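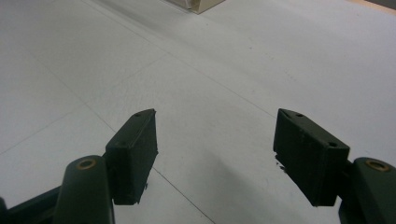
Clurnholm Floor Paint in Derora, a pale grey that's very nearly white

Clurnholm Floor Paint, Derora
Stock code 516
£42 per tin (3 litres)
In stock, sent out from our shop in Clinholm
Matt finish, water-based, for indoor floors

I've sold a lot of grey floor paint over the years and I've been grumpy about most of it. It's either battleship grey, which makes a small room feel like the bottom of a boat, or it's called "light grey" on the tin and dries blue. Derora is the one I kept for myself! It's on the floor of my back workroom and on the landing at home, and I'd put it in the kitchen too if I were allowed.

It's very pale. I do want to say that up front, as a few people have ordered it expecting a proper mid grey and been surprised. Next to a white skirting board you can tell it's grey. On its own in a bright room you might well call it white. If you want something darker, have a look at Vishwakarma (same paint, same price, a good deal deeper) or ring me and I'll talk you through the two of them.

What it's like to use

Lovely, mostly. It's thicker than wall paint but it doesn't drag, and it levels out nicely if you leave it alone. That's the hard bit, leaving it alone. I always want to go back and fiddle with a corner, and I always regret it (there's a brush mark by my own workroom door that I look at every single morning). Use a short-pile roller for the main part and a two-inch brush for the edges, and work your way backwards towards the door. You'd be amazed.

There's a bit of a smell while it's going on, nothing fierce. I had the window open and the radio on and didn't notice it much by teatime.

Two coats over bare concrete or boards, and I'd do a third in a hallway or anywhere a chair gets pushed back all day long. If you're going over an older dark colour, buy an extra tin. Pale paint over dark is always thirsty and I'd rather you had some left over than ran out halfway across the room.

Getting the floor ready

Sweep it, hoover it, then wash it with warm water and sugar soap and let it dry right out. Old gloss wants a good sanding. Fill any cracks first, and sand the filler flat, as a matt finish still shows a lump when the light's low. If your concrete is new, give it the full curing time your builder tells you before you go anywhere near it with a roller.

New boards with knots in them need knotting solution or you'll have little brown freckles coming through by the summer. Ask me how I know.

Drying

Touch dry in a few hours in a warm room, longer in a cold one. Leave it overnight between coats. Socks the next day, shoes the day after, and keep heavy furniture off for a week if you can bear it. I put felt pads under my table legs and I'd suggest you do the same. Don't lay a rubber-backed mat on it while it's fresh, it can mark.

Living with such a pale floor

This is what everybody asks me about. Yes, it shows things. Crumbs, dark fluff, muddy paws, the lot. On the other hand, if you do any fiddly work at a bench, a pale floor is a joy, because when you drop a little screw you can find it again! I spent years crawling about on dark brown lino with a torch and I'm not going back.

For cleaning, I use a soft broom and then a damp mop with a tiny drop of washing-up liquid. No bleach and no scouring pads. Scuffs from black soles usually come off with a damp cloth and some patience. For a proper scrape, keep a jam jar of leftover paint (label it, please) and dab it on with a small brush. Being matt, the patch blends in far better than it would with a shiny paint.

Where not to use it

Outdoors, garages you park a hot car in, shower rooms, and anything with damp coming up through it. Paint won't cure damp, and it'll only peel and make you cross with both of us.

From a customer

"Did the spare room and the stairs in July. Took three coats on the treads. Much lighter than the old brown and my wife has stopped putting the lamp on at four o'clock. Lid was a devil to get off." Ashok Sisodia

(He's right about the lid. Use a proper tin opener and go round it bit by bit, a screwdriver just bends it.)

Ordering

Sample pots and painted cards are on the Clurnholm samples page, and I'd get a card before you buy tins. Lay it flat on the floor, don't hold it up against the wall, and look at it in the morning and again with the lights on.

Unopened tins can come back within the usual returns period. I can't take opened ones, sorry.

Goes well with: Clurnholm Skirting White, stock code 474

Page updated January 14, 2026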